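Gindlow to Open Shared Repair Workshop in Former Görtz Building

May 9, 2023

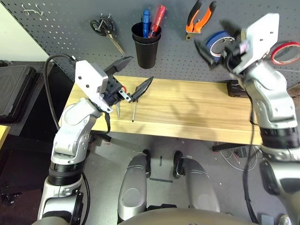 The town of Gindlow will open a shared repair workshop in June on the ground floor of the former Görtz furniture store. Residents will be able to bring in lamps, toasters, chairs, bicycles and small tools and fix them with help from trained staff.

The workshop will be run by Plullden, a nonprofit that already operates a similar site in Fultstead. Residents brought 3,573 items to the Fultstead site last year, and more than 1,460 of them went home in working order. The rest were recycled, used for parts or returned to their owners.

"People call us every week asking where they can get a zipper replaced or a radio looked at," said Heike Brandes, director of Plullden. "In Gindlow we have had to send them out of town. Now they can stay here."

The space covers 113 square meters and has 7 work stations. Two are set aside for sewing and textiles. Bicycle repairs will be done in the rear room, which has its own entrance from the parking lot.

Visits are free. Visitors pay only for spare parts, at cost. Items must be small enough for one person to carry, apart from bicycles. The workshop cannot accept microwaves, gas appliances or anything with a damaged battery.

Wolfram Steinbach, who heads the town's waste department, said the town will pay the rent for the first two years. Plullden will cover wages and equipment. Both sides will review the agreement after the first year.

Evening courses will start later in the summer. Jannik Petersen will teach basic sewing machine care, and Ute Oltmanns will teach chair caning. Places are limited, and Gindlow residents will be given priority until one week before each course.

Appointments can be made by phone or at the town hall front desk. Walk-in visitors will be seen when a station is free.

Press contact: Bastian Kleinschmidt, Plullden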